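Objet : Re: [riverains] Vols dans les caves à Betisthorpe

Bonjour à tous,

La gendarmerie de Starkstead confirme trois cambriolages de plus en avril, tous entre 2 h et 5 h du matin. Deux suspects ont été entendus puis relâchés.

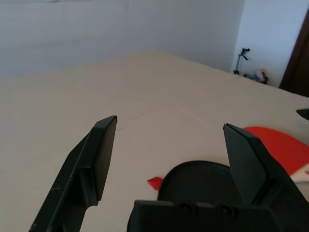

Le préjudice du dernier vol est estimé à quelque 1 586 euros – surtout des outils et un vélo. L'enquête continue côté Ploltley.

> Le message précédent disait :
> Est-ce que la plainte déposée pour la cave du 294 a été jointe au dossier ?
> Je n'ai pas eu de récépissé.

Oui, elle est jointe. Le récépissé se retire à l'accueil, avec une pièce d'identité.
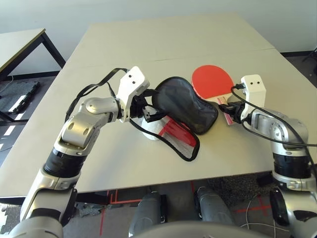 Rubrique : Faits divers

Toute information utile peut être transmise à la brigade, même de façon anonyme.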